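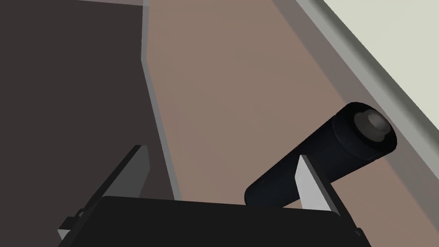 Simulation: Greifer mit schwarzem Zylinder zwischen den offenen Fingern

Start | Anleitungen | Greifer | Simulation | Einkauf

Budget für einen Roboterarbeitsplatz planen: zuerst simulieren, dann bestellen

Diese Anleitung ist für kleine Labore und Werkstätten, die zum ersten Mal einen Arm mit Greifer kaufen möchten. Wir haben bei Kornora zuerst den Arm bestellt und danach überlegt, was er greifen soll. Diese Reihenfolge war teuer.

Schritt 1: Objekte aufschreiben
Machen Sie eine Liste von allen Teilen, die der Greifer halten muss, mit Durchmesser, Länge und Gewicht. Notieren Sie immer das kleinste und das größte Teil. Unser größtes Teil hat 46 mm Durchmesser, und dafür waren die ersten Finger zu kurz.

Schritt 2: Fingersätze vergleichen
Fragen Sie bei mindestens zwei Lieferanten nach. Wir hatten Angebote von Trorneo und Björklund. Ein zweiter Fingersatz kostete bei Trorneo 141 Euro, bei Björklund war er im Paket dabei, aber die Montageplatte musste man extra bezahlen. Solche Positionen stehen oft erst auf der letzten Seite - bitte genau lesen.
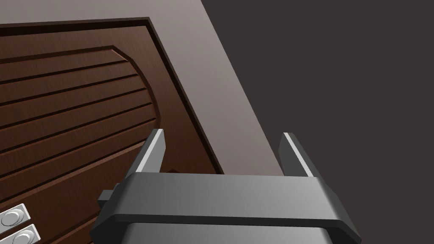

Rechnen Sie auch die Adapter, die Kabel und einen Satz Ersatzteile dazu. In unserer ersten Tabelle fehlten diese drei Zeilen, und am Ende waren es 700 Euro mehr als geplant.

Schritt 3: Den Raum im Modell prüfen
Bauen Sie den Raum in der Simulation nach, mit Türen, Tischen und Wänden. Wir benutzen dafür Skastance, ein anderes Programm geht natürlich auch. Fahren Sie die Arme langsam durch alle Positionen und schreiben Sie auf, wo es eng wird. Bei zwei Armen muss man jeden Arm einzeln prüfen und danach beide zusammen.

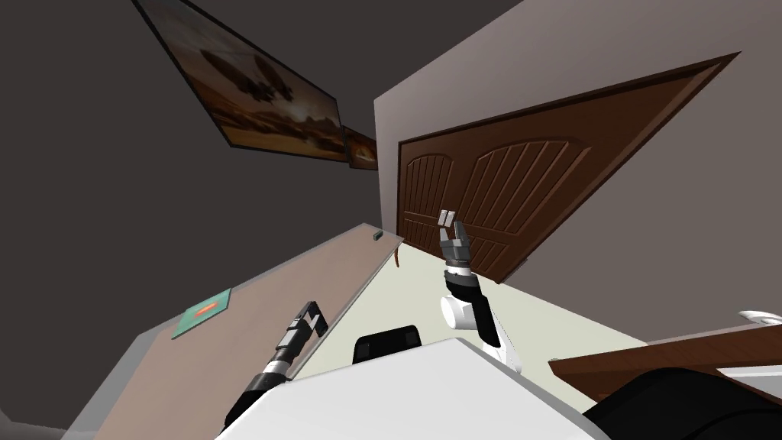

Text und Simulation: Redaktion Kornora, 4. September 2025

Schritt 4: Reserve und Termine
Planen Sie 30 Prozent Reserve für das Zubehör ein. Für den Arm selbst genügt meistens weniger, sein Preis steht ja im Angebot fest. Wer das Gerät noch in diesem Jahr bezahlen will, sollte spätestens im November bestellen und vorher schriftlich nach der Lieferzeit fragen.

Schicken Sie dem Lieferanten zusammen mit der Anfrage auch die Objektliste aus Schritt 1. Die Antworten kommen dann schneller und man kann sie besser vergleichen.

Kontakt | Impressum | © Kornora | Nach oben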